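Fluvelside film workshop, notebook
May 17, 2024

Right, catching up on the edit before I forget what we changed and why. The working title is still Givska and I'm still the only one who likes it. The cut came in this morning far too long for a short, and I've spent most of the day in the back half of it with the sound off, which I do recommend (you find out very quickly who is acting and who is waiting for their turn to speak).

The big problem is the sister. On the page she was the one everybody cared about, and at the read-through people were wiping their eyes. In the cut she comes over as a bit of a moaner. I went back to the rushes thinking we'd simply picked the wrong takes, and we had picked two wrong ones, but mostly it's the order of things. We meet her complaining before we've met anything she has to complain about! So the bus shelter scene has moved up to the front, where she gives her gloves away and doesn't mention it, and the row with the landlord now comes second. Watched it through three times like that. She's much better company.

Knock-on effect: the landlord now arrives with no introduction at all. I quite like that. He just turns up in the doorway and starts talking about the boiler, and we catch up. If the test lot are confused I'll put the phone call back in, but only the first half of it. 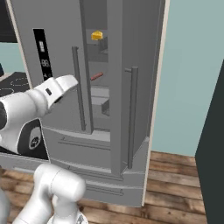
Next, dialogue. I did what I always threaten to do and printed the whole transcript out, then went through with a pencil striking anything that one character tells another when both of them already know it. The transcript was 1,916 words when I started and I took out more than 700 of them. It hurt in places. The speech about the ferry has gone, all of it, apart from the line about the wet dog, and that one is staying if I have to chain myself to the desk. I'd forgotten how good the pause after it is — we'd been talking straight over the top.

A note for whoever does the sound pass: where lines have been lifted out there are holes in the room tone, worst in the kitchen and on the stairs. I've put red markers on the ones I could hear. There's a clean stretch of kitchen tone at the end of the slate 11 reel, after somebody coughs. Stairs we may have to record again. Please don't fill the holes with music. I know it's tempting and I know we have that lovely cello thing, but if it starts under the stairs it's used up by the time we get to the harbour, and the harbour is what it was written for.

About the harbour. We shot it too wide. I remember standing there being terribly pleased with the sky, and now I can't see anybody's face when the one thing that happens in the whole film happens. There's a single closer take, a touch soft, with the wind making a nonsense of her hair. I've cut it in and I think soft wins. It looks as if it belongs to her. I did try sharpening it and it went crunchy, so I took that off again. Leave it be.

Grade: I've roughed in the Zirnimier look on the interiors, with the greens pulled down a bit, and left the exteriors alone for now. Skin goes a funny mustard colour if you push it past halfway, so don't. The night interior needs proper attention from someone with better eyes than mine. Blacks are lifting in the corner by the coats and I can't work out whether it's the lamp or the lens.

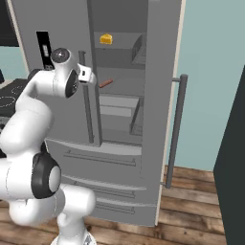
Does the film still need the voiceover now that the bus shelter scene comes first?

Only the last piece of it, I think. The opening voiceover was there to tell us she was kind, and the gloves do that now. The middle bit explains the letter, which she reads out anyway (what were we thinking?). The closing lines tell us something we can't get any other way, so they stay until somebody shows me a version that works without them.

Money, quickly. There's 1,000 left in the pot and it has to cover the mix, the subtitles and the entry fees. I'd put nearly all of it into the mix. People forgive a soft shot and they don't forgive straining to hear. Subtitles we can do ourselves over a couple of evenings with a big pot of tea, and for fees I'd go for the Chrysikopoulos shorts programme and leave the others. They close in August, and they like things a bit slow and damp, so we're in with a shout.

Still to do on my side: relabel the bins (sorry, they're a disgrace), swap the two bad takes in the landlord row, find the wild track of the gulls, try the ending with the door shut a beat later. I had one go at that last one just before packing up and it felt right, but I was hungry and everything felt right. Will look again with fresh eyes. The project is saved as a new version with today's changes in it and the old cut is sitting next to it untouched, so if you hate the bus shelter at the front you can go back and see how it was.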